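4 min read

November 2022

Fatero re-check, continued. Picking up from the last entry, where I had downloaded the Ekcombe trial file, opened it, closed it, and gone to lunch.

The paper's claim, for anyone joining: a nasal spray (Fatero) shortens colds in adults, 144 patients, 12 clinics, everybody randomized by envelope. The effect is big. It's big enough that if it were true I would own stock in tissues and be selling it. The raw data came from the authors by way of Widmer, who host it, and who sent a very nice note saying the file had been "harmonized." I have learned to put my coffee down when I see that word.

Loaded the sheet and sorted by clinic. Row count matches the paper, which I mention as a courtesy. Then sorted by symptom score on day one, then by age, then by both. 18 rows have a twin. Same age, same sex, same score on every day of the diary, same evening temperature to one decimal, different patient ID. That is nine pairs. All nine are in the spray arm. 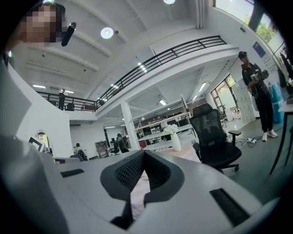

There are innocent ways to get twins. A clinic enters somebody once on paper and once on the tablet, and the merge gives both a fresh ID. I've done it myself, in the back pain data, and found it two days before we submitted. So I tried dropping one of each pair and rerunning. Effect shrinks but doesn't vanish. Dropped both of each pair, more out of spite than method. Shrinks some more. The interval now touches zero with one toe.

Next, adherence. The paper reports 100 percent. Every patient used the spray three times a day for the whole run, including the placebo patients, who were being asked to squirt salt water up their noses for no benefit. I can't get people to return a pen. Checked the diary columns in case this was a rounding thing and there isn't a single missed dose anywhere. There also isn't a single blank. My guess is that blanks were filled with "yes" at the harmonizing stage, but it's a guess and I've marked it as one in the log.

Tried to look at drop-outs. There aren't any.

Alladlow, the biggest of the clinics, is where most of the twins live. Its recruitment dates are also odd: a steady trickle, then a very busy last day. Could be a recruiting push before the deadline. Could be that the date column holds the entry date and they typed up the whole pile at once. The codebook says "date" and leaves it there. 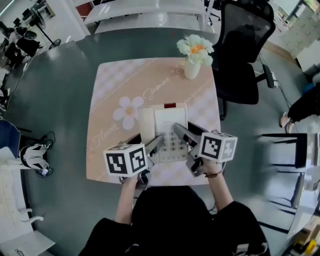
Desk telephone, both grippers at the keypad.

Wrote to the authors with three questions only, so they can't answer the easy one and call it a day. They are: what harmonizing did, whether the paper diaries still exist, and what "date" means. Left out the word "duplicate" and said "repeated values," on the grounds that the first one makes people call lawyers. Copied Ekcombe's data desk. Auto-reply says they aim to respond in December, year not given.

Things I got wrong today, for the record: spent an hour convinced that the placebo arm was suspiciously tidy, then noticed I had filtered it to one clinic. Deleted that plot. Also read the temperature column as Celsius when part of it is Fahrenheit, so for a short time I believed the trial had enrolled several people who were on fire.

To do:
- rerun with clinic as a random effect, both with and without Alladlow
- look for near-twins (one value changed), which will be slow, start it overnight
- ask Widmer for the file as it was before they were helpful
- rename my folder, "fatero_final_real" is not going to age well

Script and log are in the shared drive under re-checks. Please don't sort my copy of the sheet. I've sorted it enough.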